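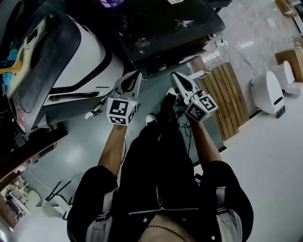
November, 14:10. Pre-session rules for the handheld grippers, second pass. Present: Demetrius Kincaid, Kenza Ramadan, me (Zineb).

Went through the draft against what we do on the floor. Changes:

Marker cubes. Inspect every printed face before pickup. A scuffed or lifting face means the unit is pulled and tagged, no tape repairs. Do not grip by the cube.

Indicator lights. Both green before the operator walks off the start spot. If either goes out mid-take, stop and mark the take void. Old text said "operator's discretion". Struck.

Cables. Route behind the forearm and through a backpack strap where length allows. Nothing trailing to the floor inside the walking area. Kenza wants this as a hard stop, Demetrius as a warning. Left as hard stop until Liviu has read it.

Clothing. Closed shoes. Chains and lanyards inside the jacket, zipper up. Applies to visitors too.

Floor. Epoxy is slick when dusty, sweep before first take. Power strips and loose cords to be fixed to furniture or moved outside the walking area. Folding chairs stowed.

Session length. 20 min max with grippers raised, then 7 min hands down. Sherif's wrist complaint was after a longer block, see his note in the Pralamik folder.

Two-person rule: one operator, one spotter. Spotter does not handle the log during a take.

Open:
- jaw insert wear limit, no number yet. Trorkell sheet gives none.
- who signs the void takes. Currently whoever is nearest, not acceptable.
- Liviu to check wording against the Jisurham site rules, section 2.

Draft stays at rev 2 until those are closed.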